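Home Overview Set-up Skewer task Scoring Contact

Section 4. Collecting the skewer task

This section explains how we recorded the two-arm skewer data for the Vatora study, so that another laboratory can repeat it. Please finish Section 3 (homing and camera check) before you begin.

4.1 Preparing the arms

1. Put the white tray on the bare table between the two arms, with its long sides pointing away from the operator.
2. Start the Pusel recorder and wait until every camera stream is listed.
3. Bring the skewer in with the left gripper. The left arm keeps the upper end and the right arm supports the rod lower down. 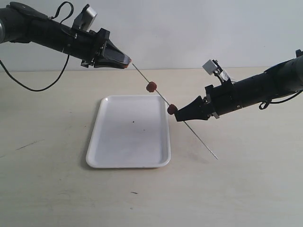

Ketsara Bunnag asked on the draft of this section whether the right arm should be allowed to let go and take the rod again during one episode. In her opinion the policy learns more from a re-grasp than from a perfect hold.

We agree with her, and the present protocol permits it. Mark each re-grasp with the pedal, and do not stop the recording.

NOTE: The first version of the protocol did not permit re-grasps. Episodes recorded before March follow the old rule and are stored in a separate folder.

4.2 Passing the rod between the arms

4. Close the right gripper on the rod before you open the left one. Wait until both force values are stable.
5. Open the left gripper and move it back a short distance along the line of the rod. Do not lift it. 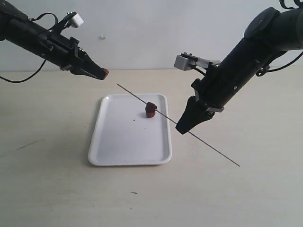

6. Hold the right arm still for two seconds. The segmentation script looks for this pause, and without it the episode is cut in the wrong place.

CAUTION: The end of the skewer is sharp. Keep your hands outside the marked area while either arm has power.

4.3 Wrist camera views

7. Check that the wrist camera can see both the finger tips and the food on the rod. If the piece is hidden, turn the wrist a little and begin the episode again.
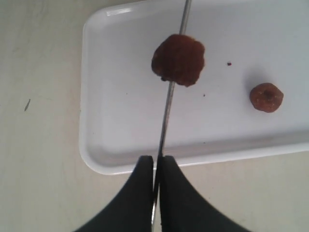
8. Set the exposure by hand. With automatic exposure the white tray becomes too bright and the edges of the food are lost.

The policy trained with wrist views completed 308 of 392 test trials. We did not test it on other food shapes, so please be careful when you compare.

4.4 Closing position

9. Record a short clip with the fingers closed over the bare part of the table. The calibration tool Moldale uses it to find the finger tips.

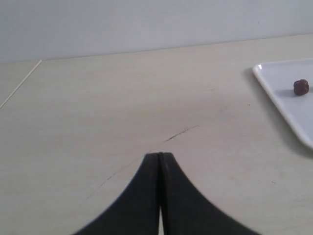 10. Repeat this clip after every 34 episodes, and also after any contact with the table. If the tip position has moved by more than two pixels, go back to Section 3.

Questions about the scoring go to Zuzanna Marciniak. For the recorder, write to Thongchai Suksawat and attach the log file.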